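Esley Demo Collection: Questions We Keep Getting

What is a demo?
One attempt at one task, driven by a person from start to finish and saved with its video and joint positions. The learning system studies a pile of them and tries to pick up the habit. It will also pick up your habits, so please stop wiggling the stick while you think.

How many do you need?
Over 200 per task before we bother training. The table-reach task is at 399, largely thanks to Graciela Espinoza, who drives like someone late for a train and somehow never hits anything.

Do failed attempts count?
Tag them "failed" and keep them. Deleting them is how Stallthorpe got a policy that had never heard of dropping things.

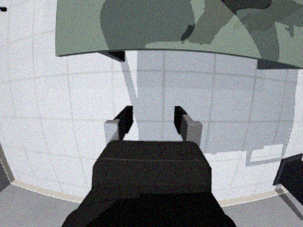 Why are the simulated rooms so ugly?
Each simulated run draws its surfaces from a shuffled list, and the list has no taste. Edgardo Tiongson built it to stop the model from memorizing one nice beige desk. So you may get a camouflage tabletop over white tile, with speckle all over the view and floor lines that bow. Drive it as you would any other. Requests for a prettier table go to Edgardo, who enjoys reading them.

Can I skip a room I don't like?
You get one skip per session. Efren Manalastas has asked for more and been told no.

My gripper never closed on anything. Is the run ruined?
Check the task card. Some tasks are approach only, and an empty gripper is the right ending.

When do new tasks go up?
Monday, after lunch, if the server is in a good mood.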